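Put the Laptops Away for the First Month

I've been running the after-school coding club at Durnivard for a while now, and every fall I have the same argument with the same kind of parent. They show up at the first meeting, look around, and ask where the computers are. I tell them the computers are in the cart, the cart is locked, and it's staying locked for a month. Then they look at me like I've just said we'll be teaching swimming in the parking lot.

I get it! You signed your kid up for coding and you want to see some code. But I've done it both ways, and I'm now pretty stubborn on this one. Kids under ten or so learn the big ideas faster when there's no screen in the room.

Our first year we did it the usual way. We bought a classroom license for Zapata, one of those drag-the-blocks programs, and it cost us $902. The kids loved it for two meetings. By the third, half of them were changing the color of the cat and the other half were racing to finish the levels by trying every block until the thing went green. I'd ask a kid why her loop ran four times and she'd say "because it worked." She had no idea what a loop was. She was really good at Zapata, though.

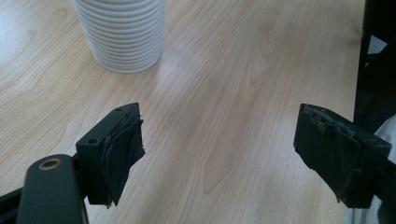 A loop is a boring word for something every second grader already does. They brush their teeth with one. They set the table with one. So now I start with plain stuff from the supply closet, and you'd be amazed how far it goes. A stack of white plastic cups, nested one inside another, is a perfectly good lesson on what programmers call a stack — the last one you put on is the first one you take off, and if you want the one at the bottom you've got some work to do. I've watched a seven-year-old explain that to her little brother with cereal bowls. Try getting that out of a tablet.

The other thing that happens without screens is that the mistakes get loud. One kid writes the instructions on index cards, another kid follows them exactly, and when card three says "turn" and doesn't say which way, everybody in the room hears about it. They argue, they fix the card, they run it again. That's debugging, and they're doing it standing up, with a friend, laughing. On a laptop the same mistake is a little red triangle and a kid quietly waiting for me to come over. With 14 kids and one of me, that's a lot of waiting.

Now, the companies have noticed that unplugged is popular, so of course you can buy it. Hastel will sell you a set of coding cards and floor tiles for $600. Ganell has one with a storage cart for $1499. I've had my hands on the Hastel set and it's nice, the tiles are sturdy. It's also cards and floor tiles. Masking tape does the same job and you can throw it out in May.

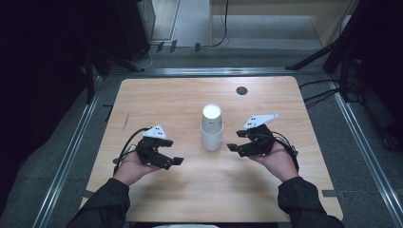
Don't kids fall behind if they start on screens a month late? I haven't seen it, and the groups that start with cards usually get through the first Zapata levels faster than my first-year group did.

I'm not against computers, by the way. I write software for a living and I'd like some of these kids to end up doing the same. When the cart finally gets unlocked there's cheering, and I'm cheering too. But by then they've got something in their heads to type. They know what order means, they know a step can be missing, and they've been wrong in front of each other enough times that it doesn't sting.

So if your school is putting a club together this fall and somebody hands you a budget form, my advice is to leave the software line blank for now. Spend a few dollars on index cards and markers. Ask again in a month, and ask the kids too — mine had strong opinions, mostly about snacks, but a few about loops.

Recent Posts
Should Third Graders Learn to Type First?
What We Spent on Our Supply Closet and What We'd Skip
Scratch Paper Is Still My Favorite Debugger
Five Questions to Ask Before Buying a Classroom License
Why I Stopped Giving Out Coding Badges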